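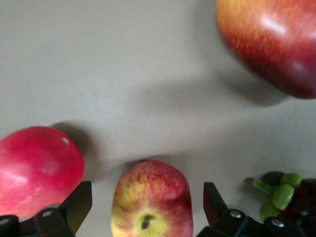 Colleagues at Tokgöz wrote to us that the hardest part of buying a robot is the second invoice, the one for fingers, brackets, cables and spare screws that appeared on no quotation. Much of our work starts with letters like theirs.

About Zarnus

Zarnus is an independent planning office for organizations that intend to buy handling equipment. We advise food packers, teaching laboratories and small manufacturers on what to buy, when to buy it and what to set aside for the years that follow. We do not sell robots and accept no commission from those who do.

The office opened in Irovmont with a single test bench and now employs 17 people. Our clients range from family packing houses to public colleges with a fixed annual equipment grant.

What We Do

Every engagement begins with the goods to be handled. Apples and grapes place very different demands on a gripper, and a budget drawn up before anyone has tried both is seldom a sound one. Clients are invited to bring their own produce or parts to the bench, where our technicians prepare a written report on reach, grip, cycle time and expected wear.

The report is followed by a spending plan. It sets out the purchase price, installation, floor work, guarding, training, software fees and replacement parts, each on its own line. Plans usually cover 12 quarters. Longer periods can be prepared for public bodies whose rules require them.

Where a lease would serve a client better than a purchase, the plan states this and shows both sets of figures. In a number of cases we have advised clients to postpone. A packing line that runs only in the fall may be better served by a shared machine, and our shared equipment program, Cuvden, was established for that purpose.

The Cuvden Program

Cuvden allows member organizations to reserve a robot arm, grippers and a trained operator for a season. Membership stands at 71 organizations. Reservations for the harvest period open in March, and members are asked to submit their product list with the request. Transport within 20 miles of Irovmont is included in the fee; longer distances are quoted separately.

Fees and Independence

Our fees are fixed in writing before work begins and do not depend on the value of the equipment selected. Staff may not hold a financial interest in any supplier under review. Test reports belong to the client and are not shared without written consent.

Visiting the Office

The test bench is open to prospective clients by appointment from 9 a.m. to 4 p.m. Visitors planning a purchase for the coming budget year are advised to contact the planning desk before July.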